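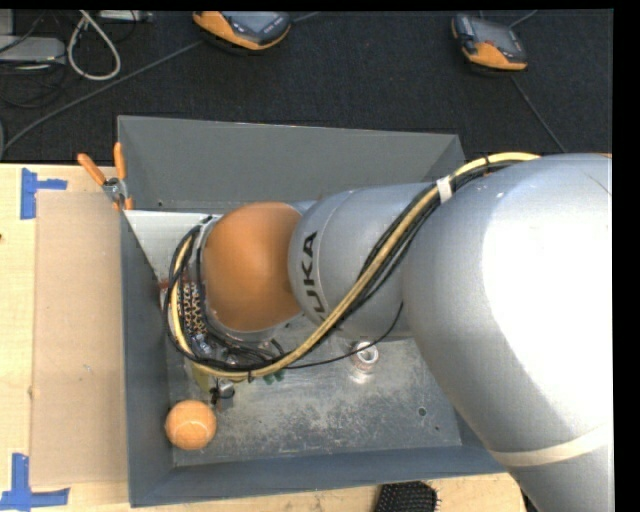
Metine is a set of records on small household objects stored together in shared bins. It was prepared at Plukutby to support the study of how everyday items are sorted, grouped, and put away when they do not share a shape, a size, or a use. The bins are deep and gray, with tall, flat walls, and each one is placed on a light wooden table while its contents are recorded. Items in a bin lie close to one another and may be partly hidden, as with the yellowish-green object and the small black and gray piece with a thin curved wire beside it. Color is therefore recorded for every item, including those that cannot be named with confidence.

Version and date
This card describes the second release, dated May 10, 2020. It replaces the card issued in March, which did not cover the Jafri subset.

Contents
The release holds 425 item records. Of these, 301 belong to the main set and the remainder to Jafri, a smaller subset made up of items that two readers named differently. Each item record is linked to one of four bins. A bin is treated as a single unit, and its records should not be divided between a working set and a comparison set.

Files
items.csv: one line per item record
bins.csv: one line per bin, with inside measurements
names.txt: the list of accepted item names
changes.txt: corrections made after the first release

Fields in items.csv
item_id: a number that is never reused
bin_id: the bin in which the item was stored
name: an accepted name, or "unknown"
color_main: the color covering the largest visible part
color_other: any further colors, separated by semicolons
hidden: "no", "part", or "most"
reader_note: free text, up to 300 characters

Naming rules
Readers were asked to use the plainest name that was certain. Where a name was not certain, "unknown" was entered and the color fields were completed as usual. Guesses are permitted in reader_note only. Brand names are not used in the name field. A pair of items fastened together is entered once; a pair lying side by side is entered twice. Mixed colors such as yellowish green or reddish brown are written out in full.

Known limitations
Small items near the walls are more often marked "part" or "most" than items in the middle of a bin. Dark green and black were confused in several early records, and the corrected lines are listed in changes.txt. Weights are not included. The contents were chosen by the staff of one site and should not be taken as typical of any household.

Use and sharing
The records may be used for teaching and research. Users who publish results should state the release number and whether Jafri was included. Altered copies must be given a different name. The Pririx sorting guide, which shares the same list of names, is issued under separate terms.

Contacts
Stefaniia Ostapchuk, records and corrections
Lamisi Sowah, access and permissions

Correction requests should quote the item_id and the field concerned.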